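4.2 Ablage und freie Fläche am Schreibtisch

In dem vorigen Abschnitt wurde beschrieben, wie die Gegenstände auf den Schreibtischen erfasst wurden. Es liegen 761 Einträge von 30 Arbeitsplätzen am Standort Lusitz vor. Im Folgenden behandeln wir die Frage, wo auf der Tischplatte die kleinen Gegenstände ihren Platz finden und wie viel Fläche für die Hände übrig bleibt. Als kleine Gegenstände gelten solche, die man mit einer Hand aufheben kann, ohne dass man dafür die Sitzposition ändern muss.

Die Tischplatte teilen wir nach dem Vorschlag von Chevalier in eine Arbeitszone, eine Greifzone und eine Randzone. Die Arbeitszone ist in fast allen Fällen durch den Laptop bestimmt. In der Greifzone befindet sich der Fächerkasten, sofern ein solcher vorhanden ist. Die Randzone nimmt auf, was selten bewegt wird, vor allem Steckdosenleisten und Kabel. Abbildung 1 zeigt einen Arbeitsplatz, an dem diese Aufteilung gut zu erkennen ist: Die Steckdosenleiste verläuft an der linken Seite, der Kasten aus braunem Holz steht mit der Längsseite parallel zur linken Tischkante, und in den vorderen Fächern stecken gerollte weiße Tücher oder ähnliche Textilien.

Abbildung 1. Schreibtisch mit Laptop, Fächerkasten und Steckdosenleiste.

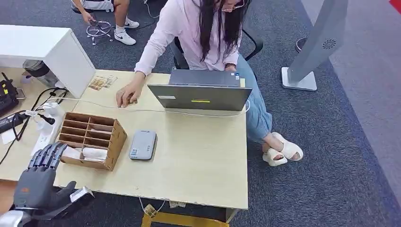

Perrine Roussel wandte bei der Durchsicht der Daten ein, dass die Greifzone zu großzügig bemessen sei: Ein Kasten, für den man den Arm ganz ausstrecken müsse, werde nach ihrer Erfahrung nur noch zum Abstellen benutzt, und das Herausnehmen komme kaum vor. Wir haben deshalb die Greifzone nachträglich enger gefasst und die betroffenen Einträge neu zugeordnet. Die Verteilung änderte sich dadurch nur wenig — der größte Teil der Verschiebungen betraf Ladegeräte, die vorher zwischen Greifzone und Randzone lagen.

Schwieriger war die Behandlung der Gegenstände, die während der Beobachtung in der Hand gehalten werden. Ein Smartphone gehört zum Arbeitsplatz, auch wenn es keinen Platz auf der Tischplatte einnimmt. Würde man es weglassen, so wäre der Bestand unvollständig; würde man es der Arbeitszone zurechnen, so erschiene diese voller, als sie ist. Für solche Fälle wurde die Kategorie „in der Hand“ eingeführt.

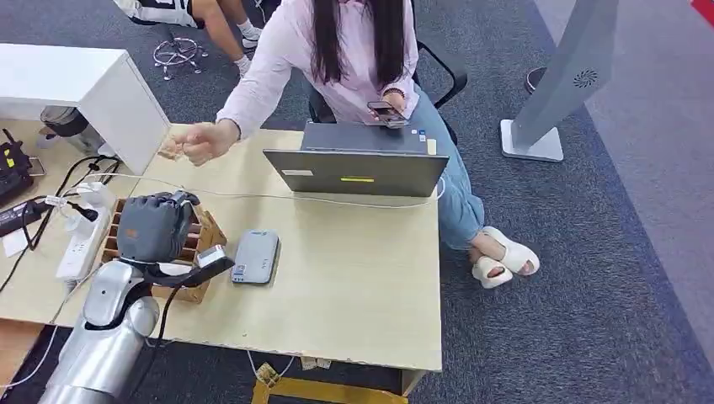
Diese Kategorie wird bei der Berechnung der freien Fläche nicht berücksichtigt. Sie geht jedoch in den Gesamtbestand ein. Auch Kabel wurden gesondert behandelt, denn ein dünnes Kabel, das quer über den Tisch läuft, verdeckt kaum Fläche und teilt sie trotzdem in zwei Teile, die nicht gleich gut nutzbar sind.

Was den Fächerkasten selbst betrifft, so wurden zwei Modelle verglichen, Burkotik mit kleinen und Tresel mit größeren Fächern. Bei Burkotik wurden gerollte Textilien fast immer senkrecht eingesteckt, bei Tresel lagen sie häufig übereinander. Nach sechs Wochen waren die hinteren Fächer bei beiden Modellen seltener belegt als die vorderen.

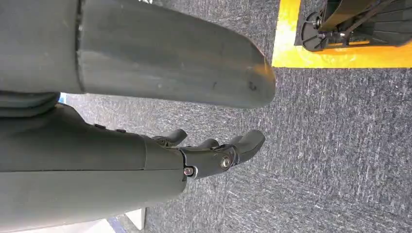
Die hinteren Fächer vergesse ich einfach, lautete dazu eine Antwort im Freitextfeld der Befragung, und wenn ich etwas suche, nehme ich zuerst alles von vorne heraus. Ähnliche Aussagen finden sich an mehreren Stellen der 200 ausgewerteten Antworten. Ob eine Drehung des Kastens um eine Vierteldrehung hier Abhilfe schafft, konnte mit dem vorhandenen Material nicht geprüft werden. Die Zuordnung der einzelnen Gegenstände zu den Zonen ist im Anhang B aufgeführt.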